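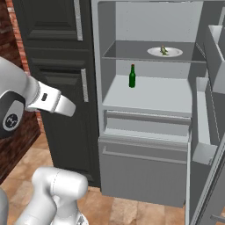 4. What Travels With the Backup

4.1 Permissions after a phone change

When people get a new phone, most of them would like it to feel just like the old one by the time they have finished their coffee. We have a lot of sympathy for that wish, having moved our own phones more often than we care to admit, and the makers of transfer tools have worked hard to grant it. The trouble we look at in this section is a quiet one. Along with the photos, the messages and the home screen, a transfer tool may also carry over a list of which apps are allowed to use the microphone, the location, the contacts and so on. Some of those choices were made years ago, on a different version of the system, in answer to a prompt that was worded differently and that the owner of the phone has long forgotten.

We call a permission "stale" if it was granted on an earlier device and has not been used by the app, or confirmed by the person, since the move. The definition is deliberately simple. We tried a more careful one in July, with a sliding scale for how recently the permission had been used, and found that two of us scoring the same phone would come to quite different answers. The simple version loses some detail, but we could agree on it, and so could the people whose phones we were looking at.

Figure 4. Robot arm with its gripper closed just below a lever door handle (rendered).

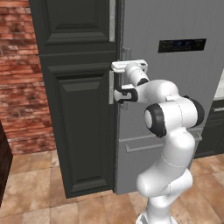 Vojtěch Beneš
Lead author, Mobile Privacy Group, Costness

4.2 Setting and materials

The phones in our study came from Hartono, a parts distributor whose field staff all received new work handsets during the same spring. There were 300 handsets in the exchange. Hartono used a transfer tool named Jimport, which copies app data over a local wireless link and then rebuilds the permission list on the receiving phone. It can also be told to leave the permission list behind, and this option matters a great deal for what follows, so we would ask the reader to keep it in mind. It sits on the second settings page under "Advanced," and it is off unless somebody goes looking for it.

We limited the study to the 17 apps that Hartono allows on every work phone. Among them is Zorora, the scheduling app that field staff use to see their routes and report a finished visit. Zorora asks for location, camera, contacts and notifications. The other apps are a mixed bag: mail, a calendar, two messaging clients, a parts catalog, an expense tool, and a handful of small utilities that had been approved at one time or another and never taken off the list.

Each person's permission list was read twice, once right before the transfer and once 48 hours after it. We settled on this gap after some back and forth. A shorter one would have caught people before they had opened all of their apps, while a longer one would have run into the monthly policy refresh, which resets a few of the permissions by itself and would have muddied the picture. We did not read any message content, location history or contact entries. The reading script looks only at the name of the app, the name of the permission, its state, and the time it was last used.

4.3 What we saw

With the default settings, Jimport restored permissions faithfully, and in one sense that is a compliment to the people who built it. If an app could use the microphone on the old phone, it could use the microphone on the new one, and the owner was not asked again. The stale permissions we found were concentrated in the small utilities. The mail and calendar apps were opened soon after the move and put their permissions to use, so they mostly dropped out of our count without any help from us.

Zorora turned out to be the more interesting case. An early version had asked for contacts so that a driver could call a customer from the route screen. Later versions do this through the phone's own dialer and no longer need the contacts at all, and a fresh install does not request them. Phones that had been carried forward through one or more transfers still held the old grant. We would like to be fair here: we found no sign that the app was reading contacts. The permission was simply sitting there, ready for any later version that might want it, and the person who had said yes to it had said yes to something else.

The permission screen itself did little to bring this to light. It shows what is allowed, sorted by app, but it does not show on which phone the choice was made. A grant from this morning and a grant from three phones ago look exactly alike.

4.4 Talking with the staff

We also sat down with 16 of the field staff, in their break room and usually early in the day, before the vans went out. We asked them to tell us which of their apps could use the microphone, and then we opened the settings together and had a look. Most were surprised by at least one entry. Several turned things off on the spot, which we had not planned for, and which is why the interviews were held only after the second reading had been taken.

What stayed with us from these talks was how reasonable everyone's thinking was. People assumed that a new phone starts clean - a fair guess, given that it asks for a fingerprint, a screen lock and a language all over again. One man told us he figured that if the phone needed to ask him something, it would have asked. We have come to think of his remark as a good design rule for transfer tools, and we return to it in Section 6.

4.5 Limits of this part of the study

All of the phones belonged to one employer and ran the same system version, and the staff could not add apps of their own choosing. Private phones carry many more apps and a much longer history, so we would expect the counts to look different there. We also cannot say how the results would change with the permission list left behind, as Hartono chose to keep the default for the whole exchange. A smaller trial with that option turned on is described in Section 5.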